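Foltard bread set, README

Status: usable, still messy. Ask Noreen Quinlan before you train on it.

What's in it
200 episodes, teleop, pick rolls out of a basket and put them back. 30 held out for eval, don't touch those.
Joint states, gripper width, fixed cam video. No force data yet.

Labels
Fiona Carnegie did the contact labels by hand. 4 classes: free, touch, press, grasp. Press vs grasp is the hard one, look at the fingertips not the gripper width. Both labelers disagreed on this alot.
Example of press, tips pushing into the top of the left roll, crust dented a bit:

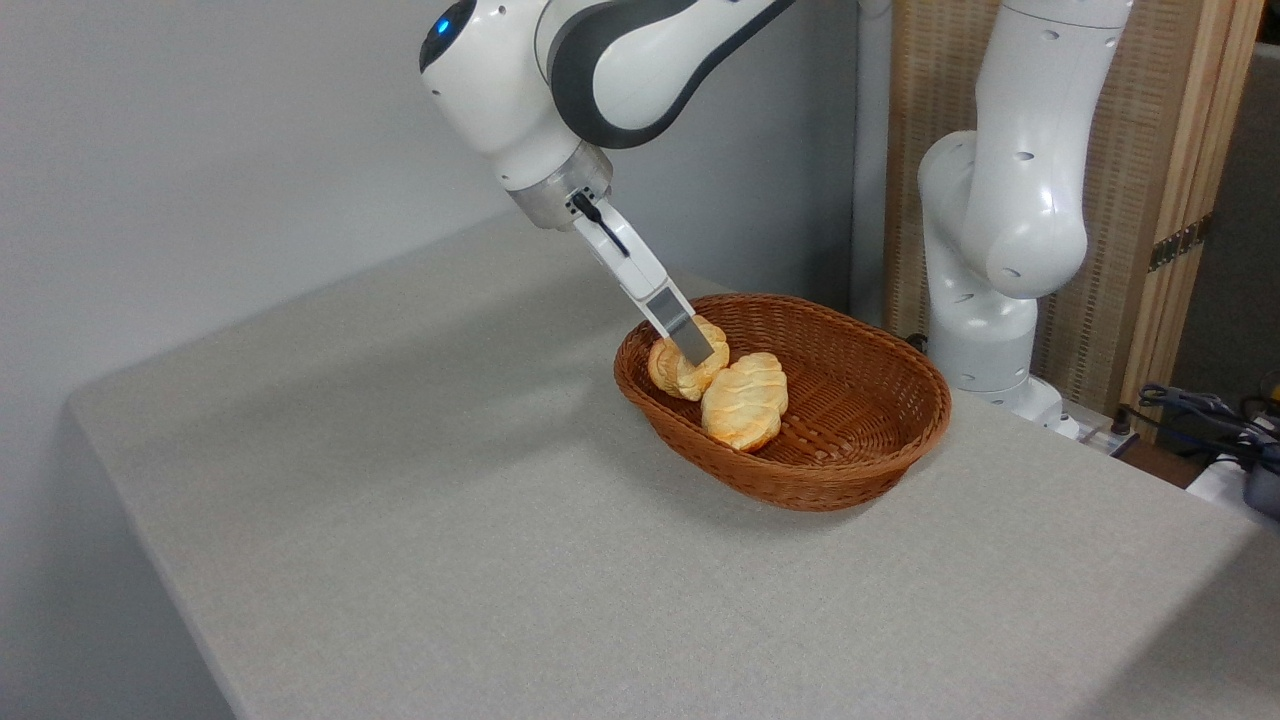
Known problems
- 2 episodes have no width channel, loader skips them
- timestamps drift in the long ones, resample frist
- Dellia baseline was trained on the old labels, numbers not comparable

TODO: merge the Horgan split, rerun baseline Monday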